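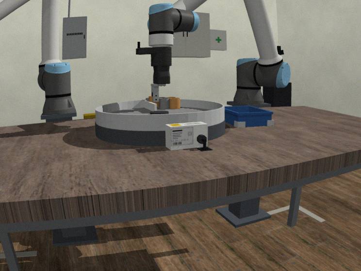
Two robot arms and a wooden workbench, in a computer-rendered view.

Weidemann open day, Coltgate
Posted 30/08/2026

I've played the Skusby games since I was small enough to need a cushion behind me to reach the pedals, so when Weidemann put up tickets for their studio open day I had one in my basket before I'd looked at the train fare. There were 100 places and they went in an afternoon. The studio is up a hill behind Coltgate station, above a tile showroom, and the sign on the door is so small that I walked past it and had to come back down.

We started in the canteen with tea and a build of Skusby 2 on every screen. I got stuck in straight away! It's an off-road rally game, for anyone who missed the first one, and the big change is that your car carries its damage through a whole season. Bend the steering on stage one and you can spend your repair money on it, or save for better tyres and drive with the wheel pulling left. I chose tyres. I regretted it by the second hairpin, went through a hedge and then had a brilliant time coming last.

The handling talk was my favourite part of the day. Thư Lâm leads that side of the game and she showed us the same corner driven on gravel, mud and packed snow, with the tyre numbers running down the side of the screen. The old game treated a muddy road as one kind of slippery from start to finish. In the new one every car that goes through leaves ruts, so if you start 37th you're driving in the mess everyone else has made, and if you're clever you can lean the car on the edge of a rut to get it round. Somebody behind me asked whether the ruts stay between attempts and she said yes, unless you restart the whole stage. Cue a lot of happy muttering.

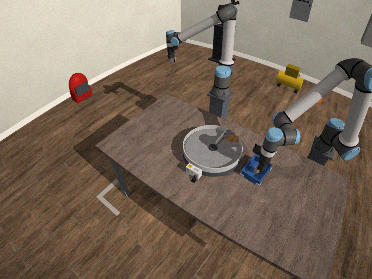

She also let us try the early version of the snow, from January, which was terrible in the best way. The car spun if you so much as thought about the brakes. They'd kept it on a spare machine and people queued for it longer than they did for the proper build (me included, twice).

After lunch it was the sound room. It's tiny, so we went in small groups, and the engineer played us one engine at a time with everything else switched off. There are 798 separate gravel sounds in the game. I'd never have guessed, but once you've heard the stones hitting the floor of the car on their own you can't stop noticing them.

A few moans, to be fair. The career menu is still a muddle, and I lost ten minutes looking for the service park before someone leaned over and pointed at it. Split screen isn't in yet and they wouldn't say if it will be. And the force feedback on the Redar wheels was set so heavy that my wrists ached on the train home, though turning it down took two clicks once I'd found the right page.

They finished with a knockout on the quarry stage. I went out in the first round to a lad who must have been twelve and who very kindly told me I was braking too late. He was right. I've been practising on the old game ever since, and I've knocked four seconds off my best time at the quarry.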